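Club Catalog > Grippers and Hands > Sikau Pen Handoff Kit

Sikau Pen Handoff Kit (bench set, two arms)

Item SK-14
Designed and printed by the Brorneo student robotics club
Status: available to schools and clubs, made in batches
Next batch: February

Passing a pen from one hand to another is a thing most people master before kindergarten. It took our club two semesters. The Sikau kit is what came out of that, and it lets your students skip our first semester and go directly to the second, where the interesting mistakes are.

The kit is a set of printed fingers, jaw brackets and practice files for teams that already have two arms bolted to a bench. One arm picks up a pen, the other takes it. When it works, an onlooker will say "is that it?" Budget for this emotionally.

What you get

Two pairs of printed fingers in black, tapered at the tip
Jaw brackets for the moving side, slotted to save weight and printing time
Screws, plus spares, in a bag you will lose
14 practice exercises, from "close on a pen that is standing still" to the full handoff
A printed coach's guide by Ketsara Sitthichai, which is better written than this page
One sheet of stickers

What you need to have already

Two arms with parallel grippers that accept bolt-on fingers. A table that doesn't wobble. Pens. We don't ship pens, after the first batch of kits went out with nice ones and came back for repair with none.

Arms, rails, cameras, power supplies and cables aren't included either. Uthai Limsakul keeps a list of arms the fingers have been fitted to, and will send it if you write. If yours isn't on it, send him the hole spacing and be patient. He has exams.

About the fingers

The first version was straight and blunt, and it held a pen the way a bear would. Ctibor Tóth redrew it with a taper, so that two fingers from different arms can get close to the same pen without arriving at the same spot. That problem is most of the handoff. An arm alone at a table has all the room it wants. Put a second gripper in front of it and the free space shrinks to a sliver, and each gripper blocks the other one's view.
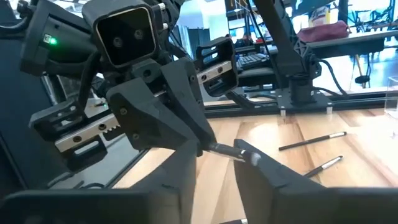 The exercises

They're meant to be done in order. Every team skips ahead, and then writes to us about exercise 9.

1 to 4: One arm. Picking up, putting down, picking up a pen that lies at an angle. Dull, and worth a full session.

5 to 8: Two arms, no contact. The giving arm holds a pen over the table while the receiving arm comes up beside it and stops short. Students practice stopping. You would think this came naturally.

9: First touch. The receiving fingers close while the giving fingers are still closed. Both arms now own the pen. Go slowly here, and keep a hand near the stop button.

10 to 13: Letting go. Timing, grip force, and what to do when the pen rotates. It will rotate.

14: The whole handoff, repeated. The kit's passing mark is 30 clean handoffs in a row. Any drop sends the count back to zero, and we have heard some language over this.

Club record

The longest run on our own bench is 70, set by Buppha Chaimongkol and Pichit Noiphan during the open evening at Jitevitz. It ended when a parent leaned on the table. The team from Kaewkla claims a longer one but has only told us about it verbally, and until we get the log file it goes down as a rumor.

Fitting

Take the old fingers off first and keep the screws. Slide the new ones on with the tapers facing each other and tighten by hand. Close the gripper at the lowest speed and look at the tips from the side. If they cross, loosen, nudge, try again. Most teams are done in an hour, or an afternoon if everybody wants a turn with the screwdriver.

Recalibrate your open and closed positions before running anything. The fingers are longer than most stock ones, and an arm that still believes in the old length will put them into the table. We have a drawer of snapped tips at the club to illustrate the point.

Replacement parts

Single finger, left or right: SK-14-F
Jaw bracket, each: SK-14-J
Screw bag: SK-14-S (see above)
Print files for teams with their own printer: free, on request. Please don't scale them. Somebody scaled them.

Warranty

We'll replace a finger that breaks in normal use, 2 per kit per school year. "Normal use" includes running into the table. It doesn't include the stapler challenge, and we know which school came up with the stapler challenge.

Ordering

Write to the club desk with your school or club name, the arm model, and whether you want the guide on paper or as a file. Orders are packed by students after 4 p.m., so an answer may be slow during finals. Pickup at Jitevitz is possible if somebody from the club is in. Knock hard, the printers are loud.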